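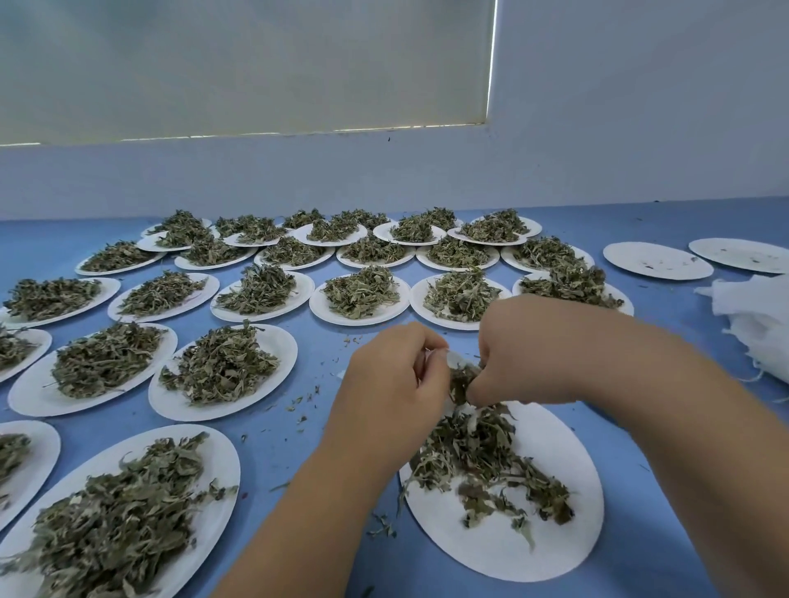
Como enviar obra em vídeo pra mostra Baltilura

Antes de tudo: ler o edital inteiro. Inscrições até setembro, só online.

1. Exportar em mp4, loop de até 4 minutos. Sem som — a sala não tem caixas.
2. Nome do arquivo: sobrenome_titulo. Sem acento, sem espaço, senao o formulário trava.
3. Texto curto, aproximadamente 100 palavras. Português ou inglês.
4. Anexar 3 stills em jpg.
5. Pagar a taxa e guardar o comprovante. Cada obra é uma taxa.

Deu erro no envio? Trocar de navegador e tentar denovo. Dúvidas com Emlyn Jenkins, na Stornport.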